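Serpil Uysal
A thread on putting up shelves in an old house, as I've now done it in every room of ours and people keep asking. 1/

We're on Murkergate, in a terrace where no wall is the same as the one next to it. The front room is solid brick under old plaster. The back bedroom is lath and plaster. The kitchen extension is plasterboard on studs. Each one needs a different fixing. 2/

So knock first. Go along the wall with your knuckles and listen. A dull thud is masonry. A hollow sound is board or lath. If it changes from one to the other as you go, mark the spots in pencil. 3/

If you get a hollow sound low down and a dull one higher up, someone has boxed something in. In our hall it was the old gas pipe. I moved that shelf to the other side of the hall. 4/

Pipes and cables. They usually run straight up, down or sideways from a socket, switch or radiator. Usually. Our kitchen has a cable running on the diagonal. Buy a detector and go over the area twice, once in each direction. Mine is the basic Fekete one. It gives false alarms near foil-backed board but I'd sooner have those. 5/

Solid brick: use a hammer drill and a masonry bit, and start with the hammer action off until you're through the plaster. Otherwise the plaster blows out round the hole and you're filling a crater. Tape on the bit at the depth you want. Vacuum the dust out of the hole before the plug goes in. 6/

Old plaster can be very thick. On our chimney breast the first plugs I used were sitting entirely in plaster with no brick behind them, and the shelf pulled out within the week. Longer screws and longer plugs, pushed well back into the brick, and it's been fine. 7/

Lath and plaster: find the studs and screw into those. Nothing else, for anything that will carry books. A strong magnet drawn slowly across the wall will pick up the nails holding the laths, and the nails are in the studs. 8/

If the studs aren't where you want the brackets, fix a batten across two of them, paint it the same colour as the wall, and put your brackets on that. You stop seeing it after a while. 9/

Plasterboard: the plugs that open out behind the board are good for spice jars and a clock. I wouldn't hang crockery on them. Studs again if you can. 10/ 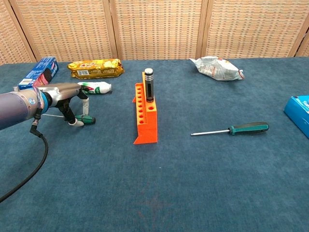
Green and black screwdriver.

I do the last few turns by hand. A drill driver on full will strip the plug or chew the screw head before you can let go of the trigger. With a hand screwdriver you feel it go tight, and you stop. 11/

Match the driver to the screw. Most of the chewed-up screws I've had to drill out of this house were pozi screws done up with a Phillips. If there are little extra lines between the arms of the cross, it's pozi. 12/

Brackets. I've used Primen ones in three rooms. They're plain steel, not pretty, and the holes line up. The ones I bought from Liltatov looked nicer but the screw holes were too small for the screws in the packet, so I had to swap every one. 13/

Getting it level. Fix the first bracket with the top screw only. Rest the shelf on it with a spirit level on top, get someone to hold the other end, and mark the second bracket from that. Don't measure down from the ceiling or up from the skirting. Neither is straight in a house like this. 14/

In the back bedroom a level shelf looks crooked against the picture rail. I left it level. My sister would have lined it up with the rail and had her pencils roll off. Your choice. 15/

Sag. Ordinary pine board with books on it will dip in the middle if the brackets are too far apart. Add a third bracket, or screw a strip of timber on edge under the front. The strip also hides the brackets a bit. 16/

Chipboard sags sooner and doesn't come back when you unload it. I took one down in September and it's bent like a banana. It's now the roof of the log store. 17/

Paint or oil the board before it goes up, including the back edge and the ends. Let it cure for longer than the tin says. Mine felt dry on the Tuesday, I put the cookbooks on it, and two of them left their covers behind. 18/

Filling mistakes: small holes, ordinary filler, slightly proud, sand when dry. Big holes in old plaster, wet the edges first or the wall sucks the water out of the filler and it cracks. Do it in two goes. 19/

Several people have asked about alcoves. The short version is that the back is always wider or narrower than the front, so measure both, and make a cardboard template for each shelf. Yes, each one. Mine differ by a finger's width from top to bottom. I'll do a separate thread on those when the second alcove is finished. 20/

Someone wanted to know if you can reuse old holes. If the plug is tight, yes. If it spins, pull it out and go up a size. I've done the matchstick trick for a coat hook, but not for a shelf. 21/

Replies are open if you've got a wall you can't work out. Tell me what it sounds like when you knock and what colour the dust is when you drill. Red or orange is brick, white is plaster, grey is block or mortar. 22/22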